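Print | E-mail

Mikwood Supper Club - quick update

July 20, 2010

Back from Esthorpe, no time, so short one. Hall is booked thru December. Rent stays at 226, good news. Bring your own plates again please, we ran out by 8 last time and people were eating off napkins. Bread from Bednarek as usual. Soup sign-up sheet is by the door, still need two more poeple.
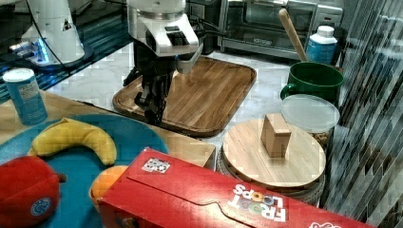 Also knives. Label them! Got a drawer full of strays now. Recipe swap next month, dessert only.

2 comments | Share

Contact us | © 2010 Mikwood Supper Club | Back to top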